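How to Freshen Up a Plain Wooden Kitchen Chair

My aunt Nélida Cáceres gave me a light wood chair years ago, the kind with a couple of curved slats across the back, and I've been fussing over it ever since. If you have one like it, an afternoon and a few rags will take you a long way.

Start with a bowl of warm water and a small squirt of dish soap. Wring the rag out hard — you want it damp and no more — and wipe with the grain, top slat first, then the one under it, then down the posts. Dust loves the spot where a slat meets a post, so wrap the rag around a butter knife and go in gently. 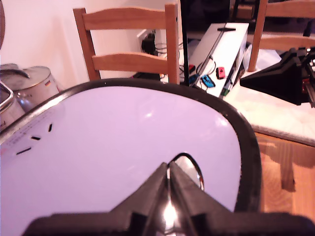

Let everything dry overnight before you reach for the wax. I use the Flovia paste, but any clear furniture wax you like will do. Rub on a thin coat, wait 9 minutes, and buff until your arm complains. Two thin coats look so much nicer than a thick one!

If a post leans or wiggles a little, leave the wax for later and work some wood glue into the joint. Clamp it snugly, wipe off the drips, and give it a full day before anybody sits down.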